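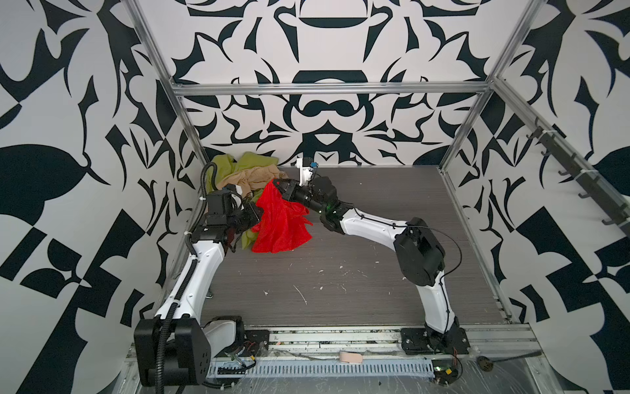

Minutes, equipment review meeting, 5/7/18

Present: Hawi Woldemariam (chair), Wilfredo Layug, Aileen Mercado, Gion Zwahlen on the phone from Trarnunau, and me, Arnel Manalo, taking notes again. I write these the way I talk, so if you want them stiffer, somebody else can have the pen.

We started ten minutes late while Wilfredo got Gion's line to stop echoing. Notes from last time were approved with one fix: the quote we have from Denard is for the two-arm cell with the enclosure, and I had written it down as the arms only. Sorry about that. Corrected copy is in the folder.

1. The Denard sorting cell

This took up most of the meeting. The question on the table is still whether we keep the Denard cell after the trial or send it back and go with the Sakitz one, which has a single arm and a belt.

Aileen went first. She has been running it on the mixed textile pile, the job we'd buy it for, and she likes having two grippers. One can hold on to a piece while the other goes after the next, and with a heap of clothes all tangled together she thinks that matters a lot. I asked if one arm working faster would do the same thing. She said maybe on towels, but she wouldn't bet on it with shirts.

Wilfredo is less sold. His numbers from the trial so far: 300 pieces put through, 16 where he or Aileen had to reach in and start the pick over. Most of those were thin stuff bunched up at the back of the cell. Hawi asked if that was good or bad, and we went back and forth a while. Gion said the people at Trarnunau would be happy with it for a first trial. Wilfredo said Trarnunau isn't paying for ours. Fair enough!

The pile creeps. It starts out where you put it and works its way into the back left corner, and then the left arm has to lean a long way over. Aileen wants to try a low tray or a sloped insert to keep things closer to the middle. Gion thinks Denard sells one. I'm to ask, and to find out if it's extra or part of the kit.

Housekeeping, and I'm putting this in because I said I would: the table gets messy. Lint, threads, little white bits all over the work surface. Wilfredo would like it wiped down between runs, and also wants whatever is left lying on the front rail picked up at the end of the day. Aileen agreed, and then they both looked at me. Fine, I'll make a checklist.

Hawi brought up the wall panels. She finds that black and white pattern a lot to look at for a whole shift and asked if we could order it plain. Gion said panels are swapped easily enough but we should leave them alone until the trial is over, so the early runs and the late runs can be compared. Agreed, panels stay as they are. I kind of like them, for the record.

The hook rack on the right-hand side came up too. Aileen would like to see if the arms could hang finished pieces there. Wilfredo would like the sorting nailed down first. Left open.

2. The service plan

Denard's basic plan is 108 a month and covers phone support and gripper parts. The bigger one is 2,000 a year and adds a visit. I did the math out loud and got it wrong, then Hawi did it right: the bigger one costs 704 more a year. Gion thinks the visit is worth it in year one. Hawi wants to know how fast they'd really come out here before she signs anything, and I don't blame her.

Sakitz hasn't sent a service price. I've asked them twice. Hawi will call them herself.

3. Decision

None yet. Two of us lean toward keeping the Denard (Aileen and me), Wilfredo wants a longer run on thin fabrics, and Gion says he can live with either one. Hawi would like it settled well before the November budget — she doesn't want to be arguing over it then.

To do

Arnel: ask Denard about the tray and about response times for visits. Write the wipe-down checklist.
Aileen: separate run on shirts only, same settings as before.
Wilfredo: log every restart with the type of fabric, including the ones Aileen does.
Hawi: phone Sakitz for a service price.
Gion: send over the Trarnunau trial sheet so we can copy the layout.

Next meeting when Aileen's shirt run is finished. Gion asked if we could start on time. Noted.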